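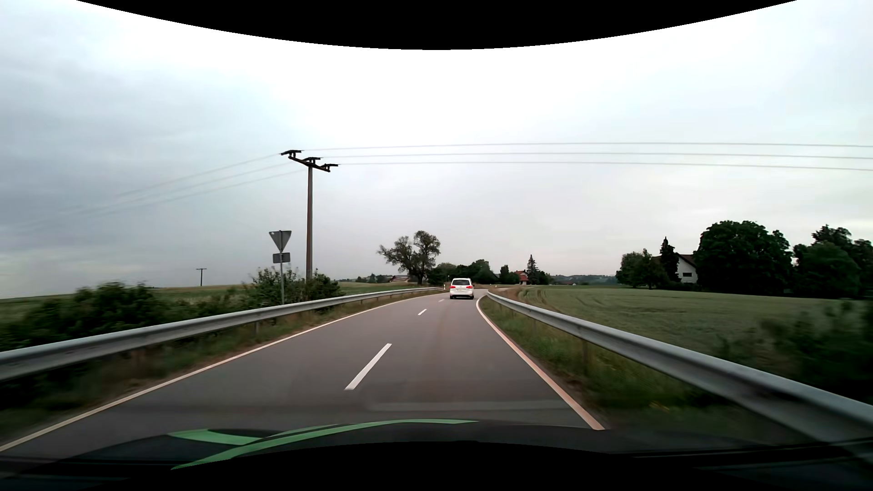
How does a car know where the road goes?

Your eyes do it without asking. A robot car needs a camera and a computer called a controller. The camera looks. The controller decides – turn a bit, slow down, keep going.

But which camera? At Vornwood, Shahram Abbasi and Rostam Sharifi are testing 4 of them. Same road, same car, one camera after another.

What they want each camera to find:

The white dashes in the middle. Close ones look long. Far ones look tiny! Can the computer tell they're the same kind of line?

The edge lines. They bend when the road bends, so the car has to bend too.

The car in front. Two red lights, one each side. Good clue.

The metal guardrails. Do not touch, ever.

Gray clouds make it harder. Bright sky up top, dark road below, and some cameras get mixed up. The Kilby camera sees wide, 120 degrees, but far away stuff comes out small. The Gradness one sees less on the sides and more up ahead. Shahram likes the Kilby. Rostam doesnt.

Every camera gets 2,000 pictures to look at. Then the scores get added up.

Try it yourself – next ride, sit in back and find the edge line. Now find were it goes after the bend. Tricky, right?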